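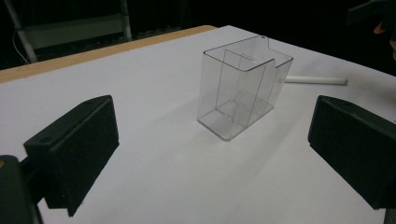 The divided box, from "A Place for Everything," a story

The box cost 40 dollars and held, as far as I could see, air. My sister bought it from a firm called Bonetti that sells clear plastic to people who are unhappy with their desks. She'd thrown out 200 pens in April. Now she wanted me to watch her put one away.

"It's got a divider," she said.

"What goes on the other side of the divider?"

She thought about that longer than I liked. The table was white, the box was clear, and if you let your eyes go soft there wasn't much of either.

"You could put the marker in now," I said.

"I'm getting used to it first."

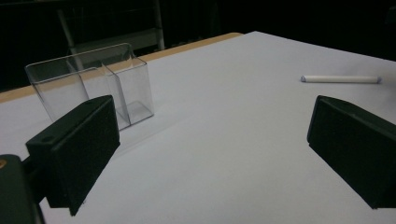 Her neighbor, Naidoo, wanted it known that a marker should never be stored standing up, that the ink went to one end and stayed there, and that a drawer had always been good enough. My sister listened politely. I could see she was going to cry or buy a drawer.

I didn't believe in the drawer, either. I'd had drawers.

We drank our coffee standing up, on account of the table, and she told me how well she'd been sleeping. I asked about the marker again.

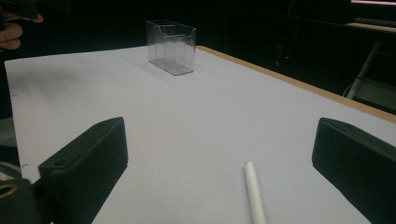

"Tomorrow," she said, and moved her cup to the windowsill, where there was already a ring from the last one.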